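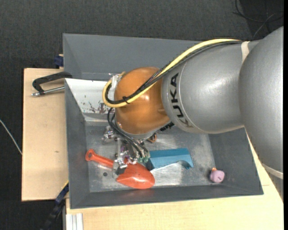
Should I take a paid traineeship or stay in my job and study part time?

I'm 39 and work in payroll. Kabbaj has offered me a place on its one-year career change program in grant writing. It pays a stipend of 719 a month, which would cover my rent but not much else. The other option is the Mistura evening course, 19 weeks, and keeping my job. I'd like to end up at a nonprofit, maybe in Karthorpe. Has anyone done either one?

Posted by plendier_road

I did the Mistura course two years ago. It's fine. You write two full applications and a tutor marks them up. I got my first interview off one of those samples. The weak part is budgets, but with payroll behind you that won't be a problem. I'd keep the salary. You can also ask a small charity if they need help with an application while you're on the course. Most say yes.

halfpastten

depends what you have saved. I wouldn't go without roughly 1,000 a month coming in

tamsel_k

I hire for this kind of role. A year of full-time experience does count for more than an evening certificate, but check what the Kabbaj trainees do all day. Some placements are mostly admin. Ask to speak to someone who finished in the last year and ask what job they have now. Also ask if the start date can be moved to September, so you have time to save.

Gorse Lane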